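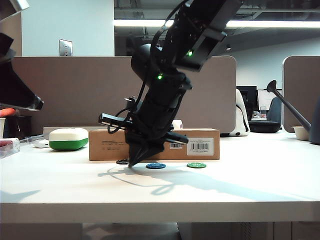 Clearance and speed limits for a small arm on a shared office table

Posted in: Workplace robots, rules and good practice

We have a small arm on a desk in an ordinary open-plan office. It picks up poker chips and other light things and puts them down again. There is no cage. People walk past on the other side of a partition and one or two of us sit at the table to change the objects over.

I have been asked to write a one-page set of rules before we let the rest of the office use it in February. The supplier's booklet (Flivix) only says "keep clear during operation", which is no help if your job is to reset the chips. What I would like to know:

How far back should people stay while it is moving?
Does a light arm need a risk assessment at all?
Is there any rule on what else may be left on the table? Ours collects things: a watering can, a cardboard box, a bowl, a computer mouse. Some of it is there on purpose for the tests and some of it isn't.

The arm reaches 700 mm from its base. We are in the UK if that matters.

mosow_desk

tallowgate

Yes, you need a risk assessment. The weight of the arm doesn't get you out of it. It is work equipment and your employer has to look at the risks the same as for a guillotine or a pillar drill. It can be short. Ours is 2 pages.

The standards people will point you to are ISO 10218 for industrial robots and ISO/TS 15066 for collaborative ones. They are written for bigger machines than yours, but the method carries over. List what the arm can hit, trap or drop, say how bad it would be, say what you do about it. Remember that the gripper counts as well as the arm. Narrow fingers pointing down at a hard table are a pinch and a poke hazard even at low speed, and people nearly always forget the gap between fingertip and table top. The same goes for cables. If one loops out from the arm, check that it can't snag on anything through the whole movement.

On distance, work from the furthest the arm can get with the gripper fitted. Your 700 mm may be measured to the wrist, so get a tape measure out. Then add whatever the thing in the gripper sticks out by, and an allowance for somebody leaning in. Mark the result on the table and on the floor with tape. If the line falls on the far side of the partition, you need to deal with that too, as a person there can't see the arm start.

For resetting objects, the rule we use at Fokitz is:

Stop the program.
Press the stop button and leave it pressed.
Move the objects.
Hands off the table, say "clear" out loud.
Release the button and restart from the beginning of the program, never from halfway.

One person does all five steps. We had trouble when one moved the objects and another had the laptop.

Don't treat the little lights on an arm as a sign that it is safe to reach in. On ours, green means the joint has power. Look up what yours mean and write it in the rules.

hob_and_kettle

just put a sign up and keep the speed low, ours has been running like that for ages and its fine. you can stop most of these small ones with your hand anyway

tallowgate

Please don't put that last part in the rules. Whether you can stop it by hand depends on the arm, the speed and where you grab it.

p_lindle

To pick up the question about the table, I don't know of a rule that lists what can and can't be there, but you can write your own and it makes life easier. We keep a set list. Anything on it may be on the table during a run, anything else comes off first. Ours was written after a Vondráček arm pushed a mug of tea into a keyboard.

I would put these in:

No liquids inside the reach. A watering can is all right if it is a test object and empty, but have somebody check, and write down that they did.
Nothing tall between the operator and the gripper. Even a box lying on its side can hide small things behind it.
Small flat objects like chips go back on marked spots, so that you aren't reaching around under the gripper to nudge them.
Personal things go on a different desk.

We log each run with the objects used and any contact that wasn't planned. In 211 runs we had 8 unplanned contacts, and most of them were with things that weren't on the list. That persuaded our manager more than the standard did.

Also decide who may use it. A short list of names by the stop button works, with the date each person was shown how to stop the arm.

mosow_desk

Thanks. I measured it with the gripper on and it comes out further than the booklet says, so the tape is going back past the edge of the desk. I'll use the five steps as they are. Still waiting for Flivix to tell me what the lights mean.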